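Storing Hand and Body Creams at Home

Creams made with plant oils keep best in a cool, dark cupboard. Stenda advises customers to close each jar promptly after use and to keep it away from radiators.

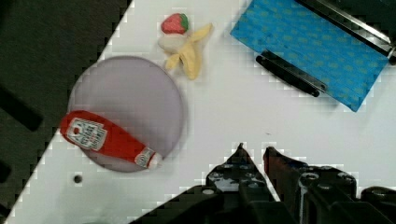
Photo: Majdi Karaki / Stallside

Use a clean, dry spatula to take cream from an open jar. Water carried in on the fingers shortens the life of the product. Tubes should be stored cap down, which helps the last of the cream reach the opening.

Write the month of opening on the base of the jar. A cream opened in December and marked 10M should be finished within 10 months. Discard any product whose smell or color has changed.
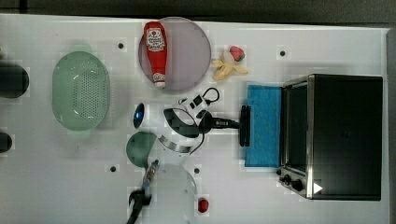
Colander, plate and ketchup bottle on a white tabletop

Rinse empty jars in warm water and dry them fully before reuse.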